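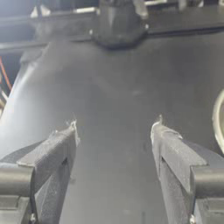

Fig. 1. Two gripper fingers, open.

HIST 3790, Lostwood. Notes for Unit 2: The Hanseatic League
Instructor: Volodymyr Koval
Revised March 21, 2020

Read the unit on medieval towns before this one. If you read them in the other order, the word "guild" will come at you without warning.

What was it?

The Hansa was a league of merchants and trading towns, mostly North German, that ran much of the business of the Baltic and North Seas from the 1200s into the 1500s. It had no king, no standing army and no permanent navy. For most of its life it had no agreed list of members either. Towns found it useful to be in the Hansa when there were privileges to share and less useful when the bill for a war arrived.

The general assembly, or Diet, first met in Lübeck in 1356. Delegates came late or sent regrets, and many explained that they would have to ask the council at home before agreeing to anything. If you have ever done a group project you already understand Hanseatic government.

What did they trade?

Salt went north and fish came south. Lüneburg had the salt, and the waters off Scania had the herring, which spoils quickly without it. Lübeck sat between the two and did well out of that. From farther east came furs and wax, from Prussia and Livonia grain and timber, from Flanders good cloth. Stockfish came from Norway and could survive nearly anything, including being cooked.

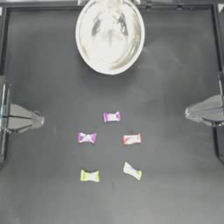 Lübeck's position matters more than its size. Students look at a map, see a town up one short river, and wonder what the fuss was about. The river Trave leads to the Baltic, and a fairly short haul overland leads to Hamburg and the North Sea, so a merchant could skip the long sail around Denmark and the Danes who came with it. If maps leave you cold, use the white bowl on its dark gray surface: call the bowl Lübeck and the gray the sea. It is up against the top edge with all that gray in front of it, and whatever crosses the gray to reach the bowl pays something on arrival. (North is wherever you like.) Now go back to the map anyway, as it will be on the test.

The four big offices abroad (Kontore)

London: the Steelyard
Bruges: no walled compound, merchants lodged in town
Bergen: the German Wharf, bachelors only, at least officially
Novgorod: the Peterhof, closed by Ivan III in 1494
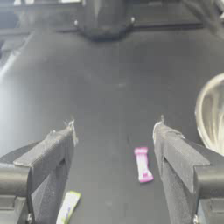

Did the League ever win a war?
It beat Valdemar IV of Denmark, and the Treaty of Stralsund in 1370 confirmed its trading rights and gave it control of several Scanian castles for fifteen years.

For next time: 2 pages on why the Dutch did so well in the Baltic after 1400. "Bigger ships" is a start, and it is worth one sentence.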